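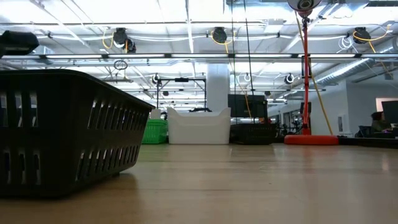
지난주에 정한 순서대로라면 바구니 분류 시험에 앞서 카메라 보정을 다시 해야 한다는 것이 지도교수의 의견이었다. 보정값이 의심스러운 상태에서 얻은 성공률은 보고서에 실을 수 없으며, 시험 횟수를 줄이더라도 보정을 우선하라는 취지였다. 이에 따라 금일 오전 일정을 변경하고 아래와 같이 진행하였음을 기록한다.

종합설계 과목 3조 작업 노트
8월, 일요일, 오전 10시 시작
과제명: 다중 시점 영상을 이용한 용기 인식 및 물품 분류 (과제 약칭 Nullo)

1. 금일 목표
가. 작업대 기준 좌표계 재설정
나. 천장 카메라와 기둥 카메라 사이의 외부 파라미터 재계산
다. 용기 인식 모델 2차 학습본의 예비 평가

2. 작업대 구성
용기는 어두운 색의 큰 바구니, 녹색 바구니, 흰색 통, 검은색 낮은 통을 사용한다. 대회 규정상 용기의 위치는 심사 직전에 공지되므로 특정 배치에 맞추어 학습시키지 않는다. 주황빛 붉은 기둥의 카메라는 작업면을 내려다보는 각도로 두고, 받침대의 위치는 보정이 끝난 뒤 이동을 금한다. 이동이 불가피한 경우 이 노트에 시각과 사유를 기재하고 보정을 처음부터 다시 수행한다.

3. 보정 작업
보정판은 Gorkberg 제품을 사용하였다. 작업대 네 구역에서 촬영하여 모두 200장을 확보하였고, 흔들림이 있는 영상은 계산에서 제외하였다. 천장 카메라끼리의 정합은 첫 번째 계산에서 수렴하였다. 기둥 카메라는 첫 계산 결과가 이전 값과 크게 달라 원인을 확인하였으며, 설정 파일에 이전 렌즈의 왜곡 계수가 남아 있었다. 계수를 교체한 후 재계산하여 정상 값을 얻었다. 설정 파일을 복사하여 사용할 때에는 파일 머리의 렌즈 항목을 반드시 대조할 것.

4. 예비 평가
학습 자료는 1,000장이 넘는 영상으로 구성하였으며, 이 중 평가용은 별도로 분리해 두었다. 녹색 바구니와 흰색 통은 대체로 안정적으로 인식되었다. 문제가 된 것은 어두운 색의 용기 두 종류이다. 측면의 틈 사이로 뒤쪽이 비치는 경우 경계 상자가 실제보다 작게 잡히는 경향이 있었고, 목재 상판에 생긴 반사를 용기의 일부로 판정한 사례도 확인되었다. 반사 오검출은 낮은 시점의 영상에 집중되었다.
앞쪽 용기가 뒤쪽 용기를 일부 가리는 배치에서도 신뢰도가 떨어졌다. 가려진 용기의 주석 기준이 조원마다 달랐던 점이 영향을 준 것으로 판단된다. 보이는 부분만 표시한 자료와 전체 윤곽을 추정하여 표시한 자료가 섞여 있다.

5. 협의 사항
가. 주석 기준은 보이는 부분만 표시하는 것으로 통일한다. 기존 자료 가운데 가림이 있는 영상은 전수 재검토한다.
나. 반사 문제에 대해서는 무광 매트를 까는 방안과 반사 영상을 학습에 추가하는 방안이 제시되었다. 대회장 작업대의 재질이 통보되지 않았으므로 후자를 우선 적용한다.
다. 조명은 현행대로 유지한다. 일부를 소등하자는 의견이 있었으나 같은 공간의 다른 작업에 지장을 줄 수 있어 채택하지 않았다.
라. 집기 동작 시험은 재학습이 끝날 때까지 보류한다. Flerum 제어기의 펌웨어 갱신도 그때 함께 시행한다.

6. 미결 사항
Sarpong 동기화 모듈에서 간헐적인 시간 지연이 발생하고 있다. 금일 보정은 정지 상태에서 수행하여 영향이 없었으나, 물품이 움직이는 시험에서는 시점 간 위치 오차로 나타날 수 있다. 로그를 저장해 두었으며 원인은 아직 확인하지 못하였다. 케이블 교체 후에도 같은 현상이 재현되는지 우선 점검하기로 한다.

7. 차기 작업
재검토 대상 영상의 목록 작성 및 분담
반사 영상 추가 촬영, 낮은 시점 위주
동기화 모듈 지연 로그 분석
학습 4차까지의 일정표 수정 후 지도교수 확인

보정 결과 파일은 공용 저장소의 calib 폴더에 두었다. 이전 결과는 삭제하지 않고 old 폴더로 옮겼으므로, 이전 시험 자료를 다시 처리할 경우에는 해당 시점의 파일을 사용하기 바란다.

오후 4시 작업 종료. 전원 차단 확인란 서명은 별지에 하였음.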